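家长义卖台用的三层分类投币箱 Drelon 14格款

货号末尾带G的是绿色,带W的是白色,功能一模一样,挑颜色就好。

我先说说自己为什么会卖这个东西。我女儿上小学那几年,班里每学期都要搞一次义卖,给图书角添书。我报名管过钱,一管就是好几个学期。那时候用的是饼干铁盒,纸币硬币混在一起,孩子们举着五块的、十块的往里塞,收摊以后几个大人蹲在走廊里分钱,分到天黑,最后还跟登记本对不上。后来我开了这家小店,专门做学校活动用的小器材,第一件想做好的就是收钱的箱子。找了很久,试过好几家的样品,最后定下来的就是Drelon这一款,我自己也一直在用。

先讲大家问得最多的:14个格子怎么分?

箱子一共三层。最上面一层是8个投币口,每个口对应一个小格,口子旁边有插卡槽,可以插班级名,也可以插摊位名。中间一层是5个宽格,放纸币、票根、兑换券都行,叠一下就能塞进去。最底下是一个大抽屉,放零钱备用金、笔、橡皮筋、胶带这些杂七杂八的。8加5再加1,正好14,名字就是这么来的,没什么玄机。

我自己的习惯是上层按班级分,中层按面额分。也有老师反过来用,上层分摊位,中层分年级,活动一结束哪个年级筹了多少一抽出来就清楚了。还有一位老师拿它来做班级投票,一个格子一个候选书名,孩子们往里投小纸片,我听了觉得真好,比举手强多了(举手总有人跟着同桌举)。

材质和尺寸

箱体是金属的,外面喷了哑光漆,边角都磨过,摸上去不割手。整箱空重1,625克,一个大人单手拎着走没问题,让低年级的孩子拎就有点勉强,最好两个人抬。提手是折叠的,放平以后箱顶可以摆一块小牌子。底部四个橡胶脚垫,放在课桌上不打滑,推来推去也不会在桌面上留印子。

锁在背面。我特意选了背面开锁的版本,正面开锁的那种我也试过,排队的孩子老喜欢去拨那个锁孔。每只箱子配两把钥匙,钥匙上有编号,丢了可以凭编号找我补,补一把收工本费,下单时备注一下就行。请一定把两把钥匙分开放!我见过两把都串在一个钥匙圈上,然后整串锁在抽屉里的,那个下午过得很漫长……那个人是我。

跟Cindale那款怎么选

店里还有一款Cindale的布面收纳箱,价格便宜不少,也有人拿来当收款箱。我的看法是:活动小,就一两个摊位,收的多半是兑换券,Cindale够用了,折起来往柜子里一塞很省地方。要是全年级一起办,现金多,人也多,还是上Drelon吧,有锁,格子也不会塌。两款我都卖,买哪款我都高兴,只是别买错了再来回寄,运费都够给孩子们买几本书了。

插卡和贴纸

箱子里附一套空白插卡,白色硬纸,用普通圆珠笔或者马克笔写都可以。想要印好字的,可以加购Truvura的可擦插卡,表面有一层膜,白板笔写上去,湿纸巾一抹就掉,下次活动接着用。我个人很推荐可擦的,低年级的小朋友特别爱自己写班名,写错了擦掉重来,不心疼。有一回一个孩子把“二(3)班”写成了“三(2)班”,两个班为这个格子里的硬币归谁争了一节课间。

需要统一印学校名字的,一个学校一个版,请把校名和想要的字体告诉我,我排好了发给你看,你点头了我再印。印字的不退不换,这一点拜托大家理解。

使用上的几个小提醒

活动开始之前,先把备用零钱放进底层抽屉,在登记本上写清楚金额,两个大人一起签字。收摊的时候先把这一笔拿出来,剩下的才是筹到的款,顺序别反。

投币口的宽度一块钱硬币能顺利进去,叠起来的纸币塞不进上层,请走中层。有的孩子会把纸币卷成小卷往上层捅,卡住了别用剪刀去掏,从背后打开,一拉就出来。

中层的宽格子可以单独取出来,取的时候要先把锁打开,再把左边的小扣往里按。说明书上这一步画得不太清楚,我跟厂里提过,新一批应该会改。手上是老说明书的,照我这句话做就行。

漆面怕酒精。活动结束想消毒,用温水拧干的布擦,别直接喷。

雨天户外办活动的话,箱子顶上请盖一块防水布,投币口是敞开的,会进水,里面的插卡也会泡软(Truvura那种好一些,但也别泡着)。

关于奖励怎么定

这个其实不归我管,不过问的人多,我就啰嗦几句。好多学校喜欢搞班级比赛,筹得最多的班奖励一次活动课或者一顿点心。我经历过的几次,最好是提前把规则写在海报上:比的是总额还是人均,大班和小班差好几个人呢,不写清楚一定有家长来问。另外可以设一个“最会吆喝奖”,跟钱没关系,孩子们抢得更凶。点心类的奖品请先跟班主任确认有没有过敏的孩子,花生、牛奶、鸡蛋这几样尤其要问。

配件和适用活动

常买的搭配有:登记本(每页带合计栏)、硬币分装纸筒、摊位号码牌,还有Goh的小号手摇铃,收摊的时候摇一摇,整条走廊都听得见,比喊管用。登记本我建议多备一本,第一本总会有人拿去画画。

适合的活动:班级义卖、旧书交换、跳蚤市场、图书角募款、亲子运动会门票、投票、收回执。不适合的:大额现金过夜存放。它是收款箱,不是保险柜,晚上请把钱取走交到学校财务那里。

发货和售后

八月是最忙的时候,开学前大家都在备东西,那个月下单请多给我几天。平时拍下后第二个工作日寄出,学校统一采购可以先发货后开票,把抬头和税号留在备注里。最近这一批绿色的到得少,白色充足,急用的朋友先看白色。

收到以后请当面开箱,看看锁能不能转、三层能不能顺畅拉开,有磕碰拍张照发给我,我来处理,不用自己去跟快递吵。锁芯一年内坏了免费换,我寄新的给你,旧的不用寄回。

借用服务也说一下:只办一次活动、不想买的学校,可以来问我借。店里留了几只样箱,押金可退,借期一周,插卡自备。还箱子的时候麻烦把抽屉倒一倒,上次还回来一只,里面有半块橡皮、一颗纽扣和一封写给同桌的道歉信。信我寄回学校了。

本页更新于10月13日(星期六),价格以下单页面显示的为准。有别的问题直接在页面下方留言,我一般晚上回。

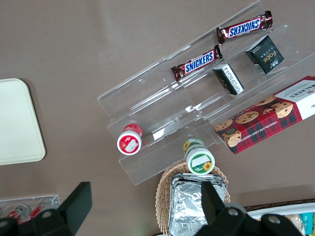 透明阶梯架上的士力架和小盒零食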